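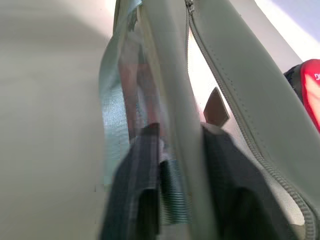 Casby Recall Vote: Your Questions, Our Doubts
Last updated 24 December 2024

Who is being recalled?
The whole Casby town council, at least on paper. The petition names all 5 seats. In practice the fight is over the two members who pushed the Wutier Road rezoning through in October, and the other three are along for the ride.

Who is behind the petition?
A group calling itself Casby Deserves Better. It has a website, a post office box and a great many yard signs. It has not published a list of donors. Under the town charter it doesn't have to until after the petition is certified, and it seems happy to wait.

What do they say they want?
"Accountability." We asked what that would look like on the first morning after a successful recall and were sent the same flyer we already had. The flyer says the town is "at a crossroads." The flyer from the last recall, which failed, said that too.

And the council's side?
The council says the rezoning was discussed fully and in public. There were 4 hearings. Two were scheduled for early afternoon, and one was moved to the Mercado Street annex with a day's notice. You can call that public if you like. The minutes of the annex hearing still haven't been posted.

Does the recall stop the rezoning?
No. This is the question we get most, and the petition's supporters could do a lot more to answer it plainly. A recall removes people from office. It doesn't undo their votes. A new council would have to take up the rezoning again, hold new hearings, and risk a lawsuit from anyone who has bought land in the meantime.

Who has bought land in the meantime?
Tamidex Holdings owns three parcels on Wutier Road, according to the county deed index. Neither side likes to talk about this. The council says it didn't know about the purchases when it voted. The petition group says Tamidex is the whole problem, yet its draft platform has no line about the parcels.

How many signatures are needed?
400 valid ones. That means registered voters living inside town limits, with a signature that matches the one on file. People in the county strip past the old feed store can't sign, even if they have a Casby mailing address. Canvassers have been telling them otherwise.

I signed and changed my mind. Can I take my name off?
Yes, until the petition is handed in. Write to the town clerk with your printed name, your address and your signature, and ask for removal. An email won't do. If the petition has already been filed, your name stays.

When would the election be?
The clerk has 16 working days to check signatures. After that the council itself sets the date, which is a strange power to leave with the people being recalled. The charter says "without undue delay" and doesn't define it. We wouldn't plan a vacation around any date you hear before it's posted on the clerk's door.

What will it cost?
The council has given one figure, the petition group has given a much lower one, and neither has shown its math. We have asked the clerk for the bill from the last special election and will post it when we get it.

Will the ballot list replacements?
Yes, on the second half. You can vote no on the recall and still pick a replacement. So far the declared candidates include two former council members, both of whom voted for the last sewer rate increase they now complain about.

Are you for or against it?
We haven't been convinced by either side. If you have documents, send copies. If you have a slogan, we've probably heard it.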